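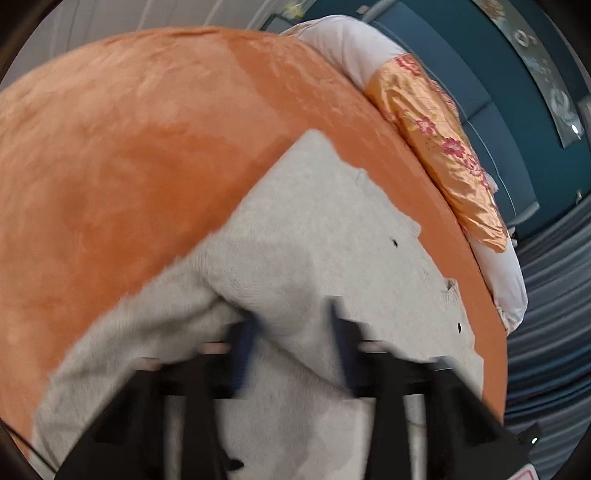

Narnstead Textile Care Team

Pile, Knit and the Bed as a Work Surface

Lindiwe Matlala has handled the knitwear side of textile care at Narnstead for 16 years. Before that she repaired machine-knit sweaters for Magnusson, a small finishing shop with one steam table. She spoke with Elias Moussa on Aug 9, 2021, on the subject of folding knits at home, where the usual surface is a made bed.

Her first point concerned friction. A plush bedspread has a short pile that leans one way or another depending on how it was last brushed. An orange one will show peach in one patch and rust in the next, with no difference in the dye. "People bring them in and ask about fading," Matlala said. "I run my palm across and the dark patch turns light. It's pile direction. There is nothing to treat."

The same pile grips a knitted garment laid on top. On a smooth table a light knit slides when one edge is pulled, and the whole piece moves together. On plush, the underside holds and the upper layer travels, so a pull at one corner raises a point in the middle and leaves the rest in folds. Matlala does not regard this as a fault in the surface. She prefers it for flat drying layouts, where she wants the piece to stay where it is put. For folding she changes the method.

"Lift, then place. Don't drag," she said. "If a flap has come over on itself, take it near the fold, pick it straight up until it clears the bed, and set it down open. If you drag it, the ribbing stretches and the edge goes wavy."

Wavy edges took up a good part of the conversation. Ribbed borders gather and curl when the garment is relaxed, and small tabs of rib will stand up on their own. Matlala checks the edge before anything else, working along it with two fingers and laying each curl flat. She does not press. Steam comes later, from above, with the iron held clear of the yarn.

She was asked about openings in pale knits, which tend to read as dark marks from a distance. Her rule is to spread the fabric and look before deciding. A gap between folds, a buttonhole and a dropped stitch can look alike until the surface is flat. "I have had people ready to darn a buttonhole," she said. A dropped stitch gets a locking marker through the loop and goes to the mending tray. The other two need no work.

The team's intake log covers 3,786 knitted items, of which 1,605 are listed under edge distortion. Jonatan Isaksson, who maintains the log, said the category was split from general stretching in April. He would like a separate code for cuffs. Matlala is against it. "A cuff is an edge," she said.

On the fold itself, she uses 5 steps, a sequence she wrote for the Edutia evening course. The garment goes face down with the shoulders level. Both sleeves are laid across the back. The sides come in to meet the sleeves, the hem comes up to the middle, and the folded part goes over once more to the neckline. She leaves a hand's width of bed on every side, well away from the pillow end, where the surface slopes and the shoulders never sit level.

Light gray and off-white knits get one extra check. Plush sheds when it is new, and orange fiber shows on a pale yarn. Matlala turns the folded piece over and goes along the underside with a dry clothes brush, with the rib and never across it. Tape rollers are not used on knits at Narnstead. They lift the surface hairs along with the lint.

Asked whether she would recommend buying a folding board, she said she had tried one and given it to Isaksson, who uses it for shirts.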